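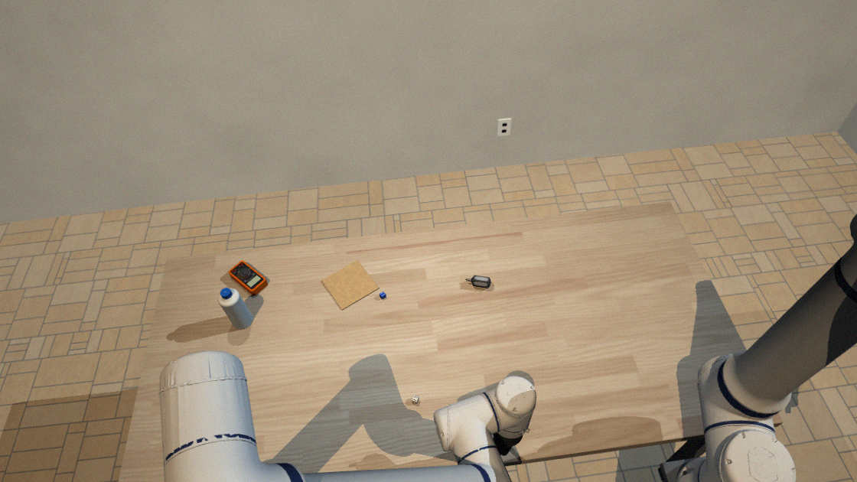

Two-arm bench cell, rendered. Multimeter and cork board on the table, left gripper at the front edge.

About Notent

Notent sets up, services and repairs small robot cells. Mostly two-arm bench cells, the kind that fit around one table. We do the real cell and we do the rendered copy of it, and we keep the two matching. That last part is most of the phone calls we get.

Started out as a repair counter for gripper fingers and wrist cables. One workbench, one phone, a shelf of dead joints. The setup work came later, when customers kept sending back the same wrist with the same damage and we finally went out to look at how the arm was mounted. Since then we have put in or rebuilt 40 cells, in shops, test labs and school buildings.

We are based in Clallstead, in the old Miettinen building, second door past the loading dock. Parts desk is at the front. The bell works, please use it.

What we do

Setup. We bring the mounts, bolt them down, level the table, hang the arms, route the cables, set the zero positions. Then the grippers. Then the cameras if there are any. A normal two-arm setup takes two of us a couple of days, longer if the floor is bad. Tile floors are often bad. A table leg that sits across a grout line will creep and you won't see it until your pick positions are off.

Care. Yearly or twice yearly visits. We check bolt torque at the mounts, play in every joint, cable wear at the wrist, finger pads, brake release and the stop buttons. Everything gets written down in the cell book, which stays with the cell. Please do not take the cell book home.

Repair. Joints, wrists, grippers, cables, controllers. Bench repair here or on site. Loaner grippers if we have one on the shelf, call first.

Rendered copies. We build the simulated version of your cell so you can try a new job on screen before you try it on metal. Same table height, same reach, same gripper opening. We then check it against the real thing with a dial gauge and a tape, and fix whichever one is wrong. Sometimes it's the real one.

The Derkeck cell

Our house cell is called Derkeck, after the street our first shop was on. Every new technician learns on it and every procedure we sell was tried on it first. It has had three tables, and none of its first grippers are left.

How a care visit on a cell like that goes, since people ask:

Power down, lock out, tag on the switch. Then hands. Rock each arm at the shoulder, then the elbow, then the wrist. You are feeling for a click. A click at the shoulder is nearly always the mount, so check the bolts before you order anything.

Cables next. Bend them where they bend in use and look at the jacket there. A cable that looks fine with the arm parked can be split on the side that only opens up at full reach.

Gripper off, wipe down, fingers off. Check both pads against a straight edge. Worn pads get swapped as a pair, never one. Fingers back on, snug the screws in turn, then full torque. If you tighten one side all the way first the finger sits crooked and you'll chase it all afternoon.

Power up at slow speed. Run open and close with nothing in the gripper. Watch that both fingers arrive together. Then run each arm through its parked, table and reach positions and write the numbers in the book. Compare to last time. Small drift is normal, a jump is not.

Last, the table test. We set out a few odd items of different size and height - dice, a bottle, a meter, a flat board - and have the cell go to each. Dice are good for this. Small, cheap, square corners, and if the gripper is off by a little you find out right away. A tall bottle tells you about clearance and a flat board tells you about table height.

We run the same table test in the rendered copy, same kinds of items. If real and rendered disagree on one item, it's usually that item's model. If they disagree on all of them, it's the table.

One thing we learned the slow way: keep the shadows on in the rendered view. People turn them off to make it run faster. But with them off it is very hard to judge how high a gripper is over a flat surface, and most of the setup mistakes we get called for are height mistakes.
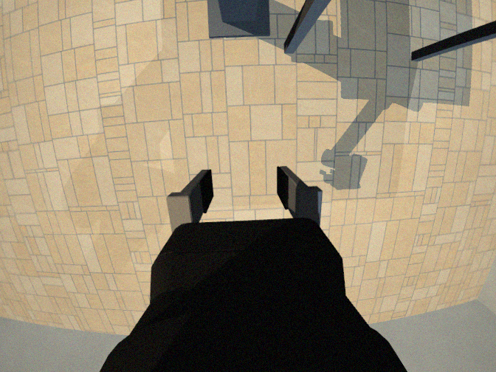 How often should gripper pads be changed on a bench cell?
Check them every 3000 cycles and change both when either one shows a visible step against a straight edge, or at the yearly visit, whichever comes first.

Who works here

There are 11 of us. Six are out on the road most weeks, three at the repair bench, two on rendered copies. Everybody takes a turn on the parts desk. We like it that way, you hear what's actually breaking.

We hire people who can read a drawing and who put tools back. Robot experience is nice to have. Several of our best came from elevator service and from farm equipment. Training is on Derkeck, takes a season give or take, and ends with a full teardown and rebuild of one arm while somebody senior drinks coffee and says nothing.

How we price

Setup is a fixed quote after a site visit. Care visits are a flat yearly fee per cell. Bench repair is by the hour with a call to you before we go over the estimate. Site visit is free if you're within an hour's drive of Clallstead. Farther than that we charge mileage and take it off the bill if you go ahead.

We do not sell arms. We'll tell you which ones we would rather work on, if you ask.

What we don't do

Welding cells, paint cells, anything that lifts a person or runs over one. There are good shops for that and we'll give you a number to call. We also don't bypass stops or brakes, so don't ask, the answer is the same every year.

Before you call

Have the cell book handy. Have the last three error codes written down, in order, with what the arm was doing at the time. Don't clear them. If a finger broke, keep the pieces, even the small ones, in a bag. If a joint is stiff, stop moving it and leave it were it is.

If the problem is in the rendered copy, send us the project file and the date it last matched. A screen shot alone doesn't help us much.

Hours and closings

Parts desk is open mornings, repair bench all day. Closed 24th May for stock count, and the road crew is booked solid through most of November, so get fall visits on the calendar early. Emergency line stays on either way - care plan customers have the number on the inside cover of thier cell book.

Find us

Notent, Miettinen Building, 1341 Mill Road, Clallstead. Park on the dock side. Deliveries of arms and tables go to the dock, small parcels to the front. If you're dropping off a gripper after hours, use the gray bin by the door and put your cell number and phone number in with it.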